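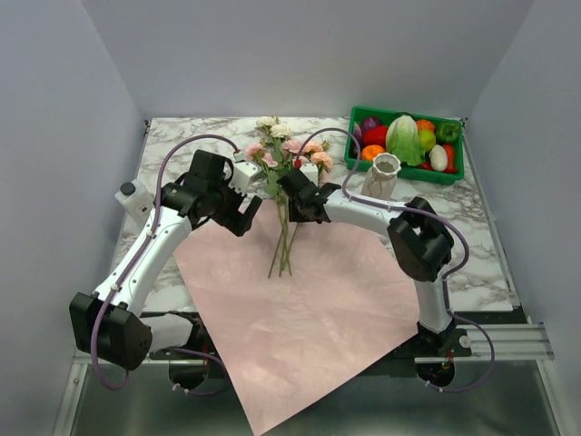

In the village of Dastamcombe you can still buy flowers from a table at the garden gate. You choose a bunch, you put your coins in a tin with a hole in the lid, and you carry the bunch home with water running down your sleeve. I moved here eleven years ago from a city where flowers came only from a shop, and the shop made a small ceremony of them. A bouquet was laid on a big sheet of pale pink paper, the blooms at one end and the thin green stems crossing and opening like a fan at the other, and it was done for any customer, also for the one who bought artificial flowers for a grave. At the gate there is no paper. For a long time I thought this was a kind of poverty. Now I think it is a different trade altogether, and I wanted to understand how it lives.

The village has one long street, which climbs from the river to the chapel, and in a good week of summer I pass flower tables at many of the gates. Some are old school desks. One is a door laid over two barrels. The sellers are mostly people with a garden that gives too much, and they began to sell in the same way as other people begin to give away kittens.

Tamara Ghiță came to it by another road. She grew up in a family which sold at market, and when she bought her house at the upper end of the street she already had a plan for the ground behind it. "The others sell what they have left," she told me in her kitchen. "I sow for the table. I have a book where I write what must open in which week." She showed me the book. It is a thick accounting book with a green cover, and half of the pages are about failures: slugs, a late frost, a packet of seeds that came up as something else.

Her sweet peas are sown in November, in deep pots on the stairs of the cellar, where there is a little light and the mice do not come. They go out in spring against a fence of hazel sticks. By June she cuts them each morning before seven, and they stand in buckets in the dark until she carries them to the gate. She asks three pounds for a bunch. Last year she sold 690 bunches of all kinds, and the tin was short by less than the price of a dinner.

I asked if she is not afraid of thieves. She said that the tin was taken once, and that it came back through the letter box two days later with more money in it than she remembered. She has no explanation for this and does not look for one.

At the other end of the street, near the river, lives Willy De Graaf. He worked for 40 years in glasshouses, first for his uncle and then for a grower called Gavari, who supplied the big markets and is now closed. He speaks of that time without bitterness, but he does not miss it. In the glasshouse, he said, a flower had to be the same on Tuesday as on Friday, and the same length as its neighbour, and if it smelled of anything, that was an accident. He grows dahlias now, in colours he calls impolite, and he cuts them at the length that pleases him.

His advice about dahlias I give here as he gave it to me. Cut when the flower is almost fully open, for the bud will not open later in the vase. Take off every leaf that would stand under water. Change the water each day, and wash the vase also, with soap, as you would wash a cup. He does not believe in sugar, aspirin or copper coins. – "A clean vase," he said, "and not on the radiator."

The gate trade has its quarrels. Two summers ago a company named Kekari offered to collect flowers from the whole street and sell them in town, with a label and a ribbon. They wanted 300 bunches a week. A meeting was held in the chapel and it lasted until dark. Some of the younger families were in favour, and I can understand them, a roof is expensive. Tamara spoke against it. Willy said only that he knew how such a thing begins, and he went home before the vote. In the end the company did not get enough names, and the ribbon did not come to Dastamcombe.

What came instead was smaller. The Chowdary bakery, which stands halfway up the hill, now lets anybody put a bucket outside its window on the days when it is open, and people from the lower road stop for bread and leave with both. The bakery takes nothing for it. On wet mornings the buckets are moved inside beside the flour sacks, and then the whole shop smells of stocks and warm crust.

I have put out a table myself this spring. It is a low one, from the children's room, and I had only tulips, and not very straight ones. I sold four bunches in the first week. The fifth I took in again on Sunday evening, cut the stems and put it on my own windowsill, where the tulips bent towards the street as if they still waited for a buyer.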